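How to Run a Hand-Held Gripper Demo at an Open Day

Start with the floor plan and leave the software until later. Most of the trouble at a public demonstration comes from people standing in the wrong spot, and that can be fixed with tape the evening before.

These steps are the ones we used for the Friday open day at Zaki. The demonstration covered folding and stacking soft goods with a hand-held gripper, the kind with two jaws, finger pads and a camera looking down between them. A person carries it and does the task. The recording is used later to train an arm. Visitors come in expecting to see a robot moving by itself, so tell them at the door that the first half of the visit is a person with a tool.

What you need

One gripper, charged, and a second one charged and put away
A laptop and a large screen for playback
Soft items in several sizes and thicknesses
A surface at hip height or a little lower
Floor tape
A printed sheet with the order of the tasks
Two staff: one to hold the gripper and one to talk

Do not try to do it with one person. We did at Pravlow and the talking stopped every time the jaws had to close.

Step 1. Choose the items

Pick things that hold a fold badly. Dish towels are easy and visitors lose interest after the second one. Puffy clothing and quilted bedding are better because the fabric springs back and the operator has to decide where to grip. Include at least one dark item. Dark padded fabric is hard for many vision systems, and people ask good questions when they see it on the screen.

Wash everything without fabric softener. Ulises Rengifo, who set up our station, found that softener leaves the finger pads slick by the middle of the afternoon. Have a damp cloth ready and wipe the pads between groups either way.

Step 2. Set the station

Keep it looking like a room in a home. A bare bench gives cleaner recordings, but what you want to show is that the tool goes into ordinary rooms with ordinary clutter. Leave the bed covering on and the toys where they are. Daylight is fine. If the sun moves across the work during the session, let it, and point it out when you play the recording back.

Tape a line on the floor 4 feet from the work surface on the visitors' side. The operator needs room to step back with an elbow out. Run the screen cable along the wall.

Step 3. Check the gripper

Open and close the jaws fully ten times. Listen for clicking at the pivots. If a screw head has lifted, tighten it now and check it again at lunch. Look at both finger pads from the side. They should meet evenly along their length. A pad that has peeled at the corner will catch on stitching and pull a thread.

Record a short clip and play it on the big screen. You are checking three things: focus at the fingertips, exposure near the window, and whether the jaws stay in view when fully open.

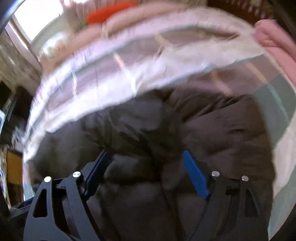
Next, set the clip names. Ours run in one long sequence, and the open day began at clip 3491. Write the first number on the printed sheet. If you forget, sorting the day's clips from the regular ones takes most of Monday morning.

Step 4. Run the first group

Keep groups small enough that the people at the back can see the operator's hands. Each group gets the same order:

Greeting and safety line
One slow grasp, with no talking
The same grasp at normal speed, with talking
Playback on the screen
A visitor tries it
Questions

The silent grasp matters. People watch the jaws when the room is quiet, and they come up with their own ideas about why the operator chose one spot over another. Ask for those ideas before you explain anything.

For puffy garments, the operator should approach with the jaws wide and go in lower than feels natural. Close slowly. If only the outer shell is caught, the filling slides away and the piece sags when lifted. A grip that takes in a seam usually holds better. Show a poor grip on purpose at least once, and play it back next to a good one.
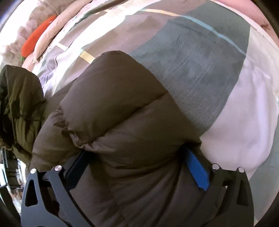
Speed is the thing new operators get wrong. They move at the pace they would use with their own hands, and fast turns smear the picture. Kevin Ñahui, our operator for the day, counts "one, two" under his breath on each approach and again on each lift. It sounds odd in a quiet room but it works, and by the afternoon several visitors were doing it too.

Step 5. Let visitors try

Give each person 90 seconds. That is enough for two or three grasps. Hand the gripper over with the jaws open, pointing down, and keep a hand near it until they have the weight. Tell them where the trigger is and nothing else. The second try is always better than the first and they like seeing the difference.

Children can use it with an adult's hand under the tool. Long sleeves should be pushed up and scarves and lanyards taken off.

Ask before you keep any visitor's clip. We had a short form by the door, and anyone who did not sign it had their clip deleted in front of them. Put the form in large type.

Step 6. Show the arm

The second half of the visit moves to the arm. Ours is in the next room at Zaki and runs software we call Corlow. Start it before the group walks in, so they do not stand through the homing routine. Run one task it does well and one it does not. We had planned on only the good one, but a failed fold came up in the second group and got more questions than anything else that day, so we kept it in.

Someone will ask how many recordings it takes. For a single new item we plan on 100 to start with and then look at what the arm gets wrong. Say plainly that the number changes with the item.

Step 7. Pack up

Copy the clips before you switch anything off. We use two Velus drives and check the file count on both. Wipe the pads, leave the jaws slightly open so they do not take a set, and charge the battery to half if the gripper will sit for a week.

Pull the floor tape up the same day. It comes off clean in the evening and leaves glue by the following week.

Changes for next time

A second screen facing the hallway, so people waiting can see the playback. A stool for the operator between groups. The printed task sheet should be in a plastic sleeve. Start the last group at 3:30 instead of 4:00, as the light by the window was too low for the final two clips.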